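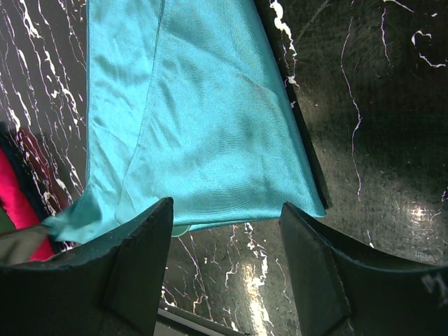

Wrist view at the Feritach open day, turquoise satin between the fingers

Open day at Feritach, cloth handling demo

tsperling
Posted in November, 177 views

Good evening all. I went to the open day at Feritach and I promised in the other thread that I will write something. They had two stations in the hall. The first was box stacking, which I skip. The second was an arm with a two-finger gripper that works with textiles on a black marble-look surface with white veins. Beside it was a screen with the wrist camera, and they let me keep the picture at the top.

The task was to take one cloth from several and lay it flat. I stayed for a long time. With the cotton towels it was quite reliable. With the satin it was slower, and it lost the cloth several times when I was there. The engineer told me they have made about 3000 picks with mixed fabrics since spring. I asked for the success rate with satin only and she said they do not separate it yet.

My opinion: good work, but still far from a laundry.

Torben Sperling

chauhan_fan
Thanks for writing it up. Did they let visitors bring their own cloth? At the Chauhan demo we could, and it was much more interesting than the prepared pieces.

tsperling
No, only their own pieces. I had a scarf with me and I asked, but the answer was a friendly no.

L_Meinecke
I must disagree a little with "far from a laundry". A laundry does not handle loose satin on a polished table. It handles sheets and towels, always the same sizes. If the towels were reliable, then the main question is speed. How many seconds for one piece?

Also I think the shiny table is a bad choice. In your picture there is a bright lamp reflection right next to the finger, and the satin has its own highlights. For the vision this is unnecessary trouble.

Lutz Meinecke

tsperling
Lutz, I did not measure the time, sorry. For the table I see it the opposite way. If it works on this surface, it will work on a dull gray one too. The engineer said the same.

ukham_user
Not necessarily. We trained on a patterned table at Ukham and then it was worse on a plain one. We needed 1000 more picks to repair it.

What is the light green thing under the hem, between the fingers? Another cloth?

tsperling
I don't know, I saw it only later at home. It is small and looks rounded.

L_Meinecke
1000 picks is not so much, one week of work. But I accept the point about the pattern.

Does somebody know if Utum will open their hall too? I would go there with a stopwatch.

chauhan_fan
Utum has it on their page, afternoon only, from 2. You must register by email.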